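Gundis Interactive
Sep 8, 2020

1/ Gundis Interactive is pleased to share an update on Holtitard, our cooperative kitchen and market game for families. The following posts cover the new season, the partnership with Tawhiri, and changes to online play.

2/ Holtitard first opened to players in March. Over 659 community-made levels have been shared through the in-game workshop to date. The team thanks every player who has taken the time to build one.

3/ The second season is titled Harbor Lights. It adds 9 new stages set along a working waterfront, each with its own weather, music and set of customer orders. All stages may be played alone or with up to three friends.

4/ Harbor Lights is a free update for everyone who owns the base game on PC or console. No separate download code is required. Players will be prompted to install the update the next time they start Holtitard while connected to the internet.

5/ Gundis has entered into a publishing agreement with Tawhiri. Under the agreement, Tawhiri will handle distribution of Holtitard in new markets, along with translation and player support in those languages. Gundis remains the developer and continues to own the game and its characters.

6/ Players who bought Holtitard before the agreement will see no change to their purchase. Save files, unlocked outfits and friend lists stay in place, and existing support tickets will be answered by the Gundis team.

7/ Online matches will move to new servers operated by Derier. During the move, ranked play will be closed. Local play and the level workshop will stay open throughout. A notice will appear on the title screen before the servers go offline and again when they return.

8/ Ranked scores from season one have been archived and can be viewed from the player profile page. Season two standings begin from zero for all accounts. Season one rewards will be delivered to the in-game mailbox and must be claimed before the mailbox limit of 52 items is reached.

9/ The update also includes accessibility options requested by our players: larger order cards, a slower timer setting, full button remapping, and a color mode that marks each ingredient with a shape. These options are available in every mode except ranked play, where the timer setting is fixed.

10/ Parents and guardians can now set a daily play limit from the family menu. The limit is protected by a PIN and applies to all profiles on the device. Chat with players outside the friend list is off by default for child profiles - this setting can only be changed by the account holder.

11/ Work is also under way on an animated short series based on the Holtitard characters. The series is in early development. Episode count, voice cast and viewing platform will be announced when those decisions are final, and we ask that press hold questions on these points until then.

12/
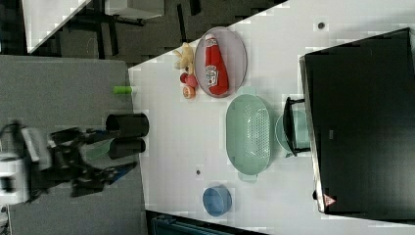 Play food, a teddy bear and mint-green kitchenware on a white tabletop.

13/ The Holtitard soundtrack will be released in digital form alongside the update. It contains the full season one score and the opening theme from Harbor Lights. Creators may use the music in gameplay videos and streams without a license fee, provided the game is credited in the video description.

14/ Known issues at launch: the ferry stage may load slowly on older consoles, and some workshop levels made before the update may show missing floor tiles. A fix for both is in testing. Affected levels have not been deleted, and their creators do not need to upload them again.

15/ Press materials, including the logo, screenshots and a fact sheet, are available on request through the media contact form on the Gundis website. Review codes for PC and console are limited and will be issued in the order in which requests are received.

16/ Questions about the server move should be sent to Gundis player support with the account name and platform included. Please do not post account details in replies to this thread.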